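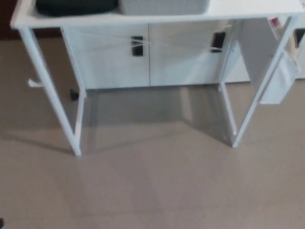
White table, with the woven basket on top.

29 August 2019

Sequencing came back for the second batch of the Ruscombe families. Thirty-five samples sent, 35 returned, which is a first for us and should probably be framed.

The question, for anyone reading over my shoulder: why do some people go grey in their twenties when their brothers and sisters don't? We have a stretch on one chromosome that looked promising in spring and has been sulking ever since. With the new batch in, the signal is a little stronger. It is also a little to the left of where it was. I have drawn a new arrow on the whiteboard and left the old one up as a warning.

Ran the usual checks first. Two samples labelled as sisters are no more related than I am to the Flulport harbour master. Most likely a swap at the tube stage, so I've pulled both until I can go through the freezer sheet. The other possibility is a conversation somebody else can have with the family. One more sample claims to be male and isn't. Same rack, same afternoon, so I know where I'd put my money.

After dropping those three we are at 545 people in total, counting the old cohort. Reran the association with age and smoking in the model. The top variant holds up. The second one fell over the moment smoking went in, and I can't say I'll miss it, having had to explain it at group meeting.

Osamu Shimada thinks the top variant sits in a switch for a gene further along, and that we are all staring at the wrong gene. He has thought this since November and is becoming hard to bear now that the data are coming round to him. His suggestion is to look at expression in hair follicles from 7 carriers and the same number of non-carriers. Fine by me, but it means plucking, and the consent form only covers spit. Amendment needed before we go near anyone's head.
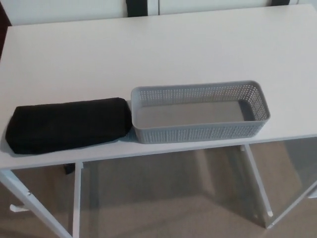 Black fabric item at the front edge of the tabletop.

Afternoon: tried the Celtance extraction kit on spare follicles (mine, left temple). Yield was dreadful. Five hairs gave less RNA than the blank, and I would like that not to be repeated outside this notebook. Tried again, keeping the roots on ice from the start and going straight into buffer. Better, though still thin. The Morikawa protocol has a longer digest, overnight at a lower temperature, so I've set one going with the last of the buffer.

Plots are on the shared drive under the batch name. Please don't rename the folder again — the script looks for it by name and fails without saying a word.

To do:
Freezer sheet, rack 5, both ends.
Draft the amendment for follicles.
Order buffer.
Ask Osamu which gene he means this week.
Take the digest out before coffee tomorrow.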